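From: Fereshteh Nikzad
To: Bivorport Allotments & Sheds list
Subject: Re: Raised beds, what wood?

On Wednesday Rin Ikeda wrote:
> Hello all, I've taken on the narrow plot by the tap and want to get
> beds in before the winter. Is it worth paying for larch or will
> cheap pine do? And do I need to line them? I've got nearly 600
> quid for everything including compost, so be gentle with me.
> Rin

Hi Rin, and welcome! That plot has lovely soil under the couch grass, once you've fought your way down to it.

My two penn'orth is that pine will do you fine for a first go. Mine were untreated pine and I got 11 years out of the back one, though the front one (shadier, always soggy) was crumbling well before that. If you can stretch to larch for the long sides and use pine for the ends, you'll save a fair bit and the ends are easy to swap later. Mitsuko swears by oak sleepers and they do look gorgeous, but you'll need a strong friend and a strong back to get them down the path from the gate.

Please don't use old railway sleepers, whatever the man at the car boot tells you. They were soaked in creosote and you don't want that anywhere near your carrots.

Do get your boards indoors for a bit before you cut them, if you've got the room. Keep them flat and out of the sun or they'll twist like anything — I lost half a batch one September by leaning them against the greenhouse.

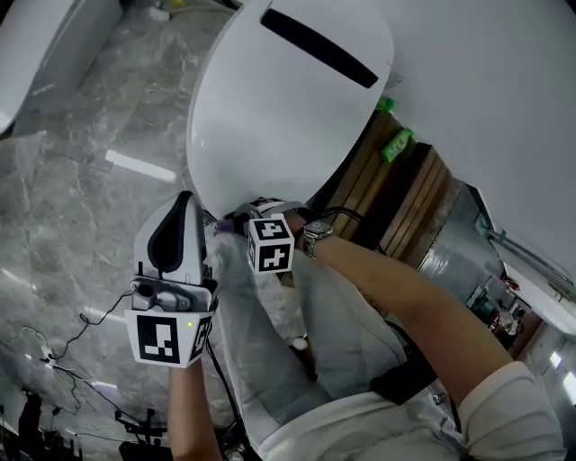

Boards stacked up, green label still on the edge.

As for lining, I staple plastic round the inside of the sides only, never across the bottom. Worms need to come and go! Put wet cardboard down on the grass instead (pull the parcel tape off first, it never rots) and fill straight on top of it. I fill the bottom third with twigs and half-done compost, which saves buying so much of the bagged stuff.

Go easy on width too. Mine were far too wide at first and I had to stand in the lettuces to reach the middle. Kneel down, stretch your arm out, and double whatever you can reach comfortably.

Masaru, have you still got the long clamps? I'd like them after Rin if she wants them first.

Oh, and slugs love the gap between liner and wood. Sorry.

Fereshteh
(plot 2, the one with the wonky bean poles)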